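2025-09-10

I fold laundry on the bed. I've tried the dining table and the top of the dryer, and both are too small for anything bigger than a T-shirt. The bed is the only flat thing in this apartment where I can lay a whole garment out, so the rule is that the bed gets made first and the basket gets dumped in the chair next to it.

Since we moved to Bamesdale I've been doing all of it in one go. The building has 2 washers for everybody, and if you miss your slot you wait until evening. That means three loads come upstairs together and need to be dealt with before anyone can go to sleep. It takes me almost two hours if I include hanging things up.

The order I use is darks, towels, then whites. I leave whites for last because they show every crease and I'd like the other piles out of the way by then. White things also seem to come out of the dryer more twisted than the rest. I don't know why. Sleeves and hems wrap around themselves and you get a rope of cloth at one end with the rest of the garment perfectly fine.

My way of handling that is to put the garment down on the sheet as it is and not shake it. Shaking flings the sleeves everywhere and I end up starting over. I find one corner of the hem, pull it toward me, and smooth away from it with a flat hand. Then I go to the far end and unroll whatever is bunched. Once one long edge is straight the rest mostly follows.

Folding is thirds lengthwise, then in half, then in half again if it's going in the drawer. Anything with a collar goes on a hanger. I bought a folding board from a store in Osness last January and used it for about a month. It's behind the wardrobe now. It was fine for T-shirts but it made everything the same width, and my drawers are not all the same width.

A few other notes for whoever asked last time:

- I stopped using dryer sheets. The towels are better without them.
- The detergent is Tetach, the unscented one. I buy the big box and it lasts me most of the winter.
- Socks go in a separate mesh bag and get matched at the end, on the pillow.
- I don't iron bed linen. Pillowcases get folded warm and that's it.

The polka dot sheet is on the bed this week. I like it for laundry days because the white clothes still show up against the gray-blue, and I can see where an edge is. On the plain white sheet I kept losing undershirts.

Next load is the duvet cover, and I still don't have a good method for that one, so if you do, leave it in the comments.

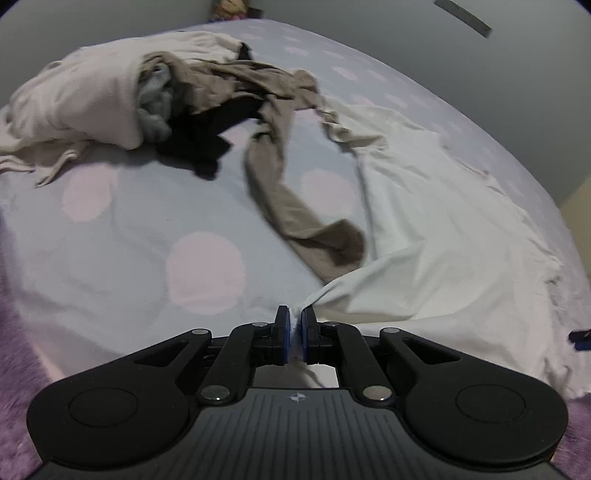 Esteban: For the duvet cover, turn it inside out before you wash it and button it closed. Mine used to swallow every sock in the load and come out as one big damp ball. I fold it on the bed too, corners matched in pairs, and then it goes on the shelf inside one of its own pillowcases so I can find the set later.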